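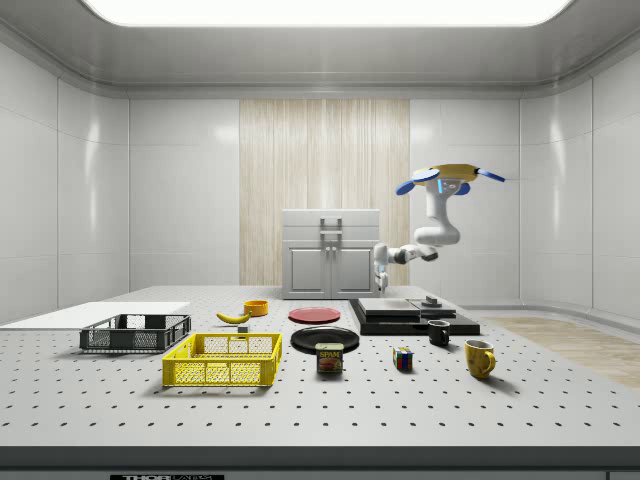 By the Workplace Desk, Wimard

Wimard supplies kitchenware and packed groceries to canteens from its site at Vunda, where the sorting of returned and mixed stock was, until September, done entirely by hand. The operations manager, who has been with the firm since it had one warehouse, agreed to discuss what has changed now that part of the work is planned in simulation and passed to robotic arms supplied by Flelteck.

"We handle 2521 product lines," she said. "A mug and a tin of meat do not ask for the same grip, and a plate is harder than either." Each layout is tried on screen first, with crates, crockery and small goods set out on a perforated table beneath an arm that hangs from above. Sorting staff attend these trials and may reject a layout. "They have done so more often than the engineers expected."

Of the 60 people on the sorting floor, none has been made redundant, and the company has given a written undertaking on the matter for the next 2 years. The manager accepted that this did not settle every concern. "People ask me what comes after that, and I cannot give them an answer yet."

A shift leader interviewed separately said that the heavy lifting had eased but that the day had become quieter. "You used to talk across the bench. Now you watch a screen and wait for it to stop." She has asked for staff to change posts every hour, and the request is under review.

Training is provided by Ahuja and takes place during paid time. The first group to complete it will move to the late shift, where the arms are to handle 500 items a night.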